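Vistaldale Adult Education
Household Order, Unit 8: The Small Drawer
Course handout, September 2025

Before you start

Bring Unit 7 with you (the linen shelf), or at least the worksheet with the three columns. If your linen shelf has already gone back to what it was, join the club and bring the worksheet anyway.

You also need one drawer. It should be the top drawer of a nightstand, hall table or desk, no bigger than you can empty onto its own top. Dressers are Unit 9. Kitchen drawers are an elective, and the waiting list tells you what people think of their kitchens.

1. What the small drawer is for

Ask someone what is in their nightstand and they will say a book and some tissues. Then ask them to open it. In the April group we had batteries of unknown charge, a hotel sewing kit, the manual for a clock radio that had been given away, and one slice of toast in a napkin. The owner of the toast passed the course.

The working rule for this unit is one drawer, one kind of thing. Most of you will break it within a month. Start with it even so, as a drawer with a single purpose is the easiest one to practice on and you will see your mistakes quickly.

We use pocket tissues as the practice item. They are cheap, they are all close to the same size, they don't break when dropped, and everyone owns more of them than they admit. Students who object to tissues may use tea bags in their paper envelopes, but the packing goes slower and the room smells of peppermint.

2. Flat or on end

Packs laid flat make a stack. You see the top one and forget the rest. By winter you have bought more of what was at the bottom all along.

Packs stood on end make a row, the same way file folders do. Each one shows you an edge, and you can lift out any of them without disturbing its neighbors. The drawback is that a half-filled row leans. Lean is the great enemy of this unit and will be mentioned again.

Check the height first. Stand one pack in the drawer and close it slowly. If it catches, go flat and accept your fate. Forcing it will shave the top off the pack and leave you with a drawer that opens only for people with strong opinions.

3. Unwrapping the multipack

Take the outer wrapper off. All of it. A multipack put away in its plastic takes up the same space when it holds two packs as when it holds the lot, and it rustles at night.

The wrapper goes in the trash at the end of the session. It does not go back in the drawer "for the label." Students at our Liltberg site have tried to argue this point every term and we are still waiting for a good reason.

4. Filling the rows

Begin at the back and work toward yourself. Finish one row before you begin the next. Hold the standing packs with one hand and slide the new one in with the other; this is most of the technique, and it takes longer to write down than to learn.

Color is optional. Keeping the blues with the blues looks nice and helps if different packs are for different noses. If a green one lands in the middle of a blue row, leave it there and keep going. We lost 16 minutes of one class to a green one.

Keep the waiting packs on top of the nightstand, directly over the open drawer, and let that pile be as ugly as it likes. You are going to dismantle it.
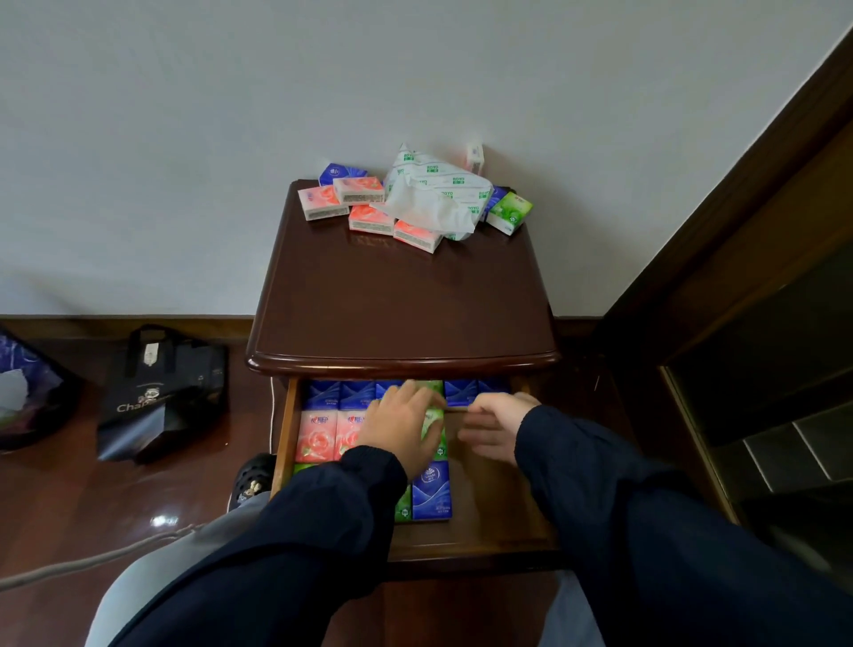
5. The gap at the side

You will probably have space left over. The instinct is to fill it, usually with the thing you took out of the drawer in the first place. Resist. An empty strip lets you get your fingers in beside a row, and it will take the next purchase without a full repack.

If the rows lean into the gap, stand a small box in it. The Tevitholm drawer insert on the supply list costs more than it should and works well. A cut-down cereal box costs nothing and works nearly as well, though guests may ask about it.

6. Common faults

Overpacking. If you need two hands and a knee to pull a pack out, remove one from each row until you don't.

Mixed visitors. Lip balm, coins and cough drops drift in and settle between the packs. Give them a saucer on top or another drawer.

Abandoning the top. The drawer gets done, everyone admires it, and the leftovers stay on the nightstand until they become part of the furniture. Clearing the surface is half of the grade.

7. Exercise for next time

Empty your drawer, wipe it out, and pack it by the method in section 4. Leave it alone for 8 days. Use it as you normally would and do not fix it before class, however much it hurts.

Then write half a page on the following: which row was used first, whether anything leaned, and what has turned up in the drawer that you did not put there. Households with children may write a full page.

Reading: Yao course packet, pages 29 to 34. Skip the part on dividers, which we cover in Unit 9. Packets are at the front desk in room 141 – please return the one with the coffee ring.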